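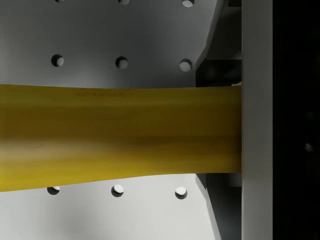

I have been sharpening my own pencils since I was four, and it has taken me until this November to admit that I'm fussy about them. Properly fussy. The sort of fussy where you borrow someone's pencil at the post office to fill in a form and spend the whole walk home thinking about how scratchy it was.

It started with a clear-out. We've lived in Terkcombe for years now and the cupboard under the stairs had got to the stage where you opened it with your foot ready. Right at the back, behind the picnic blanket and a box of tiles from the old bathroom, was my school pencil case. Blue zip, broken. Inside were a protractor, a rubber that had gone hard as a pebble, and eleven stubs, each one chewed at the end like a dog had been at it. I sat down on the hall floor and tried every single one of them on the back of a gas bill.

And they were lovely! Some of them were older than my car and they still wrote straight away, no shaking, no scribbling in the corner to get them going. I threw out five dead biros the same afternoon and felt very smug about it.

So I decided to use nothing but pencil for a month. Shopping lists, the calendar, notes to the window cleaner, the lot. (I did sign a mortgage form in pen. They're strict about that.)

The first thing I learned is that most of the pencils you buy in a hurry are horrible. I got a bumper pack from the big supermarket and the lead was off-centre in nearly all of them, so you sharpen away and one side is all wood and the other is all point, and then it snaps inside the sharpener and you're picking it out with a pin. I gave up on those after a week and went to the art shop, where the man behind the counter asked what I wanted it for. I said "lists" and he looked a bit sad.

He sold me a Kalex 2B anyway, and I went back for a box. It's soft enough that you don't have to press but it doesn't smear all over the side of your hand, or not much. I'm left-handed so there's always going to be a bit of smear, I've had a grey little finger since infant school. 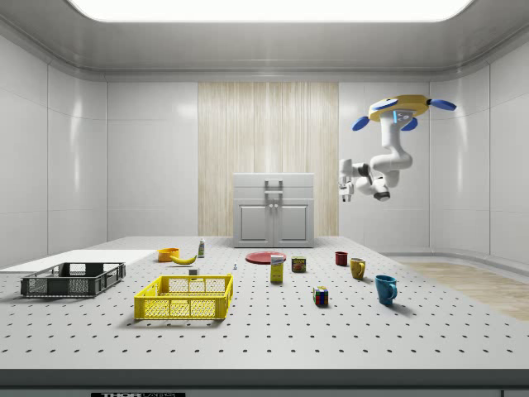
The second thing is sharpeners. I'd never given them a thought. I had a plastic one from a cracker, and it turned out perfectly good pencils with a point like a tree stump. My sister-in-law swore by a Clindik, the little metal wedge kind with a spare blade, so I got one of those and oh, what a difference. You get one long curl of wood coming off, all in one piece if you're careful, with a wavy painted edge. I have kept a few in a saucer. I don't know what for.

I did also try the desk sort with the handle that you clamp to the table. Big mistake in our house, as the kitchen table has a rounded edge and the clamp kept sliding off, and I ended up holding the whole thing between my knees. Back in the box it went. If you've got a nice square desk you might get on with it better.

Then there's paper, and I could go on for ages so I'll try not to. Shiny paper is no good, the pencil just skates. The cheap greyish stuff is better than the posh cream stuff in my opinion. I've settled on a Koutsoukos notebook, the plain one with 200 pages, and I'm already 42 pages in, mostly lists of things we've run out of. My handwriting has got better too, I think. Slower, anyway. My mum could read the last birthday card, which is a first.

What I hadn't expected was how much I'd like rubbing things out. With a pen I cross out an appointment and the calendar looks like a crime scene by the middle of the month. With a pencil, the dentist moves me to the week after and you'd never know. I've moved that dentist appointment three times now. The square's gone a bit fluffy.

There are downsides. Pencil on a brown envelope is hopeless in the evening, you have to tilt it at the lamp. You can't write on a freezer bag. And I've found points snapped off in both coat pockets and one in my shoe, so I've started putting the caps from old pens over the ends, which mostly works.

The month was up last week and I haven't gone back. I've got one biro in the drawer by the phone for parcels and forms, and everything else is pencil. Next I want to try the really soft ones, a 6B or so, though the man at the art shop says I'll get it all over the tablecloth. He's probably right. I'm going in for one tomorrow anyway, and I need another rubber while I'm there, the white sort that crumbles.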